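토너먼트 버블 구간에서 숏스택으로 버티는 법

홀덤 토너먼트를 하다 보면 입상권 바로 앞에서 칩이 말라가는 순간이 꼭 옵니다. 참가비는 이미 냈고, 저녁은 굶었고, 옆자리 사람은 세 판째 올인 중입니다. 이 글은 그럴 때 뭘 해야 하는지 순서대로 적은 것입니다.

1단계. 칩을 빅블라인드로 나눕니다
스택이 3336이고 빅블라인드가 344라면 아홉 개 하고 조금 남습니다. 이 정도면 콜은 거의 잊고 올인이냐 폴드냐만 고르면 됩니다. "플랍만 싸게 보자"는 생각이 들면 물을 한 잔 드세요.

2단계. 남은 스택을 둘러봅니다
나보다 짧은 사람이 둘 이상이면 애매한 핸드는 접어도 됩니다. 나만 짧다면 기다려 봐야 블라인드가 먼저 잡아먹습니다. Postirness 클럽처럼 전광판이 있는 곳에서는 평균 스택만 보지 말고 다른 테이블도 한번 훑어보세요.

3단계. 밀어붙일 자리를 고릅니다
앞사람이 모두 접은 버튼이나 컷오프가 제일 좋습니다. 중간 크기 스택은 이 구간에서 탈락을 무서워하므로 잘 접어 줍니다. 칩 리더의 빅블라인드는 건드리지 맙시다. 그분은 심심해서라도 콜합니다.
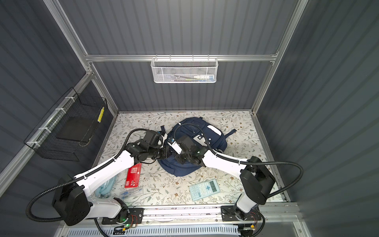

벽걸이 철망 바구니 속 펜들

4단계. 끝나고 적습니다
올인한 자리, 핸드, 상대 스택만 적으면 됩니다. Girnimbridge에서 같이 치던 Hanne Seppälä는 진 판만 적다가 공책이 금방 찼는데, 이긴 판도 적어야 운이 좋았던 건지 알 수 있습니다. 저는 5월부터 쓴 기록을 다시 읽다가 에이스-파이브를 지나치게 사랑한다는 사실을 알게 됐습니다.

자주 하는 실수
입상이 확정되자마자 아무 카드로나 올인하는 것. 상금표를 보면 그다음 단계부터 금액이 벌어지는 대회가 많으니, 축하는 화장실 갈 때 잠깐만 하고 돌아오세요.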